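Visit to the Gestier finishing works, Podley

November 27, 2018

Members of the Regional Furniture Conservation Group visited the Gestier works at Podley at the invitation of the firm. A party of 24 attended, among them several members whose own practice is confined to older pieces and who had asked to see how new tables are finished for sale. The group was received by Ingegerd Fjeld, head of finishing, who gave a short account of the firm's move from the Sjöberg yard and of the range of oils and varnishes now in use.
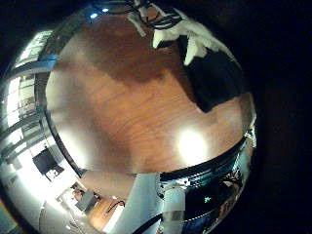

Tabletop with white cloth, Podley.

Mrs Fjeld explained that boards are kept in the drying store for 18 weeks before any cutting is done. The store holds up to 390 boards, stacked by thickness, and the moisture of each stack is entered in a ledger by hand. Members asked about losses from splitting, which the firm considers acceptable, and about the supply of ash, which it does not. Leif Lunde then showed the edge-jointing bench and the older of the two presses.
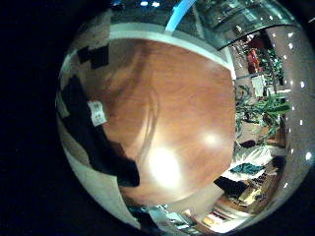

The choice between an oiled and a varnished surface took up much of the discussion after lunch. Dinesh Kandasamy argued that oil is easier for the owner to repair, while Mr Lunde held that most households never renew it. A glossy finish brings out the figure of the wood, as the swirls in the brown top show well, but it also throws back overhead lighting as a hard white glare, and members who furnish reading rooms thought this a serious drawback. Mr Kandasamy recommended a satin varnish for such rooms – a view shared by most of those present.
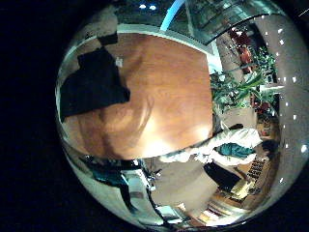 Sixten Sandberg
Visits Secretary

The afternoon closed with a talk by Birger Sjögren on the Zemmont pattern books, of which 38 plates survive. He drew attention to the treatment of table edges in the later plates and to the pencilled prices beside them. Copies may be consulted on request.

The group records its thanks to Gestier and its staff. The next visit will take place in February, and members wishing to attend should write to the Visits Secretary.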